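Progress report no. 2 - tablet help guide and classes for older residents
Prepared for the Trenden Fund
Date: 10/9/20

Dear Mr. Stamatopoulos,

I am sending you the second report on our work in Grirndale. The first report, from July, covered the buying of the tablets and the first draft of the guide. In this one I write about the second draft, the home visits and the money which is left.

1. The guide

The second draft is finished and has 30 pages. It explains how to turn the tablet on and off, how to change the size of the letters, how to join a wireless network, how to make a video call and how to install an update. In the first draft we put the settings in the same order as they appear in the Settings menu. This was a mistake of mine. Our readers do not open Settings from curiosity, they open it when something is wrong. So the chapters now have titles such as "The letters are too small" and "The sound is gone", and the name of the setting comes after.

We also removed most of the swipe gestures from the first chapter. Swiping from the top corner and swiping from the top middle open two different things on our tablets, and the readers mixed them again and again. In the new draft the first chapter uses only tapping, and the gestures are moved to chapter 4, with one drawing for each.

The tablets run the Puma launcher, which shows large icons and hides the app store behind a PIN. During the summer the launcher received an update that moved the battery sign from the right side to the left. It was a small change, but we had to make nine drawings again. I would like to ask that automatic updates stay off until the guide is printed.
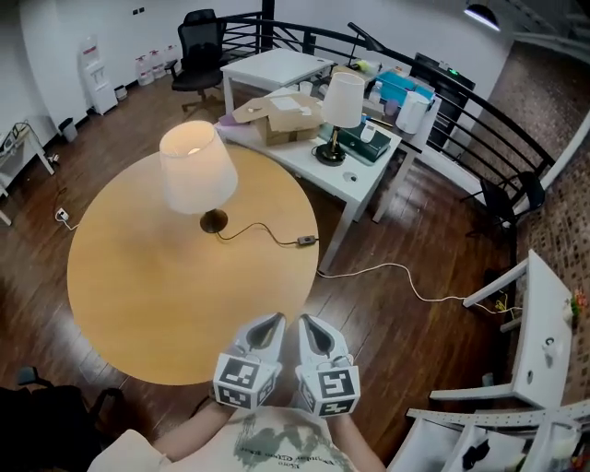

Lambros Panagiotou answered that he would prefer the updates to stay on, for security, and that a drawing which is a little old does less harm than a tablet which is not protected. He proposed that the guide shows only the parts of the screen that matter for each step, so that fewer drawings will need to change the next time.

I accept his point about security. My proposal now is to let the security updates install by themselves and to hold back only the new versions of the launcher. Zalham, who supply the launcher, wrote to us that this is possible from the administrator page. We have not tested it yet.

2. Home visits and phone support

Leonidas Zacharopoulos made the visits. He asked each person to do the tasks with the guide and without help from him, and he wrote down the page where they stopped. Most of the stops were on the page about passwords. People did not know if the tablet wanted the password of the network or the PIN of the tablet - the box on the screen looks almost the same. This page is now divided in two, and the word PIN is used only for the tablet.

The phone line is open in the mornings. Calls about sound are the most common, and usually the side button was pressed by accident. We added this to the inside cover.
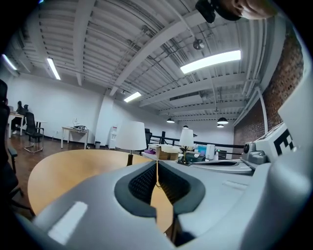

Fotis Koutsoukos

3. Budget

From the training budget we still have 2,000 euros. I ask for your permission to use it for printing. The printer offers a price for 100 copies with a spiral binding, which lets the guide lie open while the reader holds the tablet. The glued binding is cheaper, but the book closes by itself. The cost of the phone line is as planned.

4. Delays

The chapter on video calls is late by roughly three weeks. The calling app changed its first screen while Grigoris Kontogiannis was writing the text, and he had to begin again from the sign-in step.

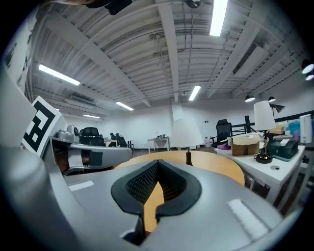 He also found that the app asks for the microphone and the camera in two separate messages, and if the reader refuses one of them, the app does not ask a second time. The permission must then be given in Settings, and for this we need an additional page. He is writing it now, and I will send it to you together with the corrected contents list.

5. What we need from you

Please confirm the spiral binding and the use of the remaining money, and let me know if the proposal about the updates is acceptable for the Fund. If you want to comment on the second draft, please write directly in the file and leave the page numbers as they are.

With kind regards,
Fotis Koutsoukos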